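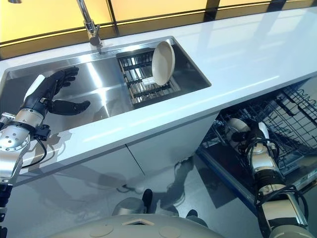

Kitchen bench, sink side. One plate in the rack, dishwasher open.

August 25, 2024
Makadcombe, test kitchen notebook

Dishes again. I took this job to work on drying and drainage and I have now spent the better part of a month thinking about where a person sets down a plate. My mother would be delighted.

Where we are: the Stukeck layout (sink on the left, dishwasher under the end of the counter on the right) stays as it is until October. I asked for the dishwasher to go on the other side and was told the plumbing has opinions. Fine. We work with it.

Water log for the week. The hand rinse used 171 liters over all runs, which is more than I wrote down as my guess, and I have left the guess in the margin so that everyone can enjoy it. The meter was read at start and finish, same person, same glasses. Next week read it before turning on the tap to wash your coffee mug. You know who you are, and so does the meter.

Plates. We own 500 of the cream ones on paper. The stock sheet now says 484 usable, the rest being chipped, cracked or "on loan," a category I did not create and would like closed. Chipped ones go in the Adams crate by the door and do not come back out because somebody was short one at lunch.

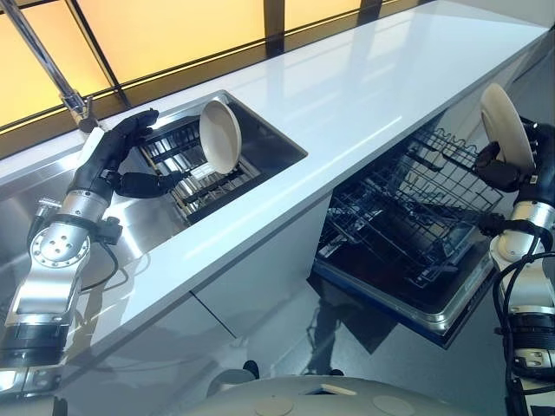
Rack position is still the thing I can't settle. The Numlow notes want every plate to go straight from the sink into the machine, with no stop in between, and on paper that saves a step. In practice people like a place to park things. With a plate standing up in the sink rack and both dishwasher racks pulled out over the lowered door, the two parking places are a short reach apart, and I'd like to keep it that way for the next set. What I don't like is the lower rack being all the way out while the upper one is out too. It makes loading the bottom a matter of faith. Try lower rack first, push it home, then the upper.

Also tried plates facing left against plates facing right. 3 runs each. The difference is smaller than my handwriting, so I am calling it no difference and moving on before someone suggests a seventh run.

To do:
Wipe the steel after the last run. It shows every spot and the glossy counter is no kinder.
Find the second meter key.
Fix the stock sheet (see "on loan").
Ask about a mat for standing on. The floor is handsome and my knees have filed a complaint.

Rinse temperature still not logged. Starting that tomorrow, with the good thermometer if it has come back from wherever it went.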